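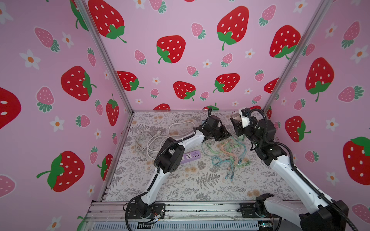 Cable tidying

Cable tidying (also cord management or, in some shops, "cable care") is the household practice of coiling, bundling, labelling and storing electrical cords, chargers, power strips and plug adapters. It covers everything from winding up an extension lead after use to sorting a drawer of old phone chargers. A fair amount of advice has been published on the subject, much of it by people selling ties, boxes and sleeves, and not all of it has been tested by anyone else.

Coiling

The simplest method is the loose coil, in which the cable is laid in overlapping loops of about the same size and left to sit or tied once. Winding a cable tightly around the hand and elbow is quicker but puts a twist into each turn, and a cable stored that way tends to kink when it is next pulled out. The over-under method, borrowed from stage crews, reverses every second loop so that the twists cancel. It works well on long, heavy leads. Its value for a short charging cable is doubtful, although household guides recommend it for both.

Claims that careful coiling makes a cable last several times longer should be treated with caution. Most household cables fail near the plug, where they are bent and tugged in daily use, and storage has little to do with that. The Vidano guide to home order, widely copied on other sites, says that 70 per cent of cable faults come from poor coiling. It gives no source for the figure.

Tangling

Thin cables tangle more readily than thick ones, and several kept loose together tangle more readily than one. Beyond this there is little agreement. Colour coding is often suggested, on the theory that a pastel or brightly coloured cord is easier to follow through a knot. This is true enough when the colours differ clearly. A bunch of pale cords in similar shades is not much easier to sort than a bunch of white ones.

Mitra Zarei's pamphlet The Cord Drawer advises laying everything out on a plain mat before starting, and freeing the loose ends first. She also advises throwing out any cable that cannot be matched to a device within 4 minutes - a rule that has been criticised for sending perfectly good cables to the tip.

Power strips

A power strip is usually stored flat, with its own cord coiled beside it. Wrapping the cord tightly around the body is common and is discouraged by most guides, as it strains the point where the cord enters the housing. Strips should be unplugged before they are moved or tidied. Covered cable boxes hide a strip from view but can hold in heat, and the boxes sold under the Nouri name were criticised in Culbridge for having no vents at all. Later versions have two narrow slots. Whether these make any difference has not been shown.

Adapters

Plug adapters are small, easily lost and awkward to store, as the metal prongs catch on soft bags and on other cables. A lidded tin or a divided tray is the usual answer. Keeping adapters in the same container as thin cables is a frequent cause of tangles.

Commercial systems

Kits of ties, clips and labels have been sold for home use for many years. The Zisdale kit holds 43 pieces, of which 7 are labels. Sevim Gündoğdu, reviewing it for a consumer newsletter, found that bread bag tags and strips of old fabric did the same job, and that the adhesive clips had let go of the wall by January. The maker replied that the clips were meant for smooth surfaces only.

See also: Extension lead; Junk drawer; Electronic waste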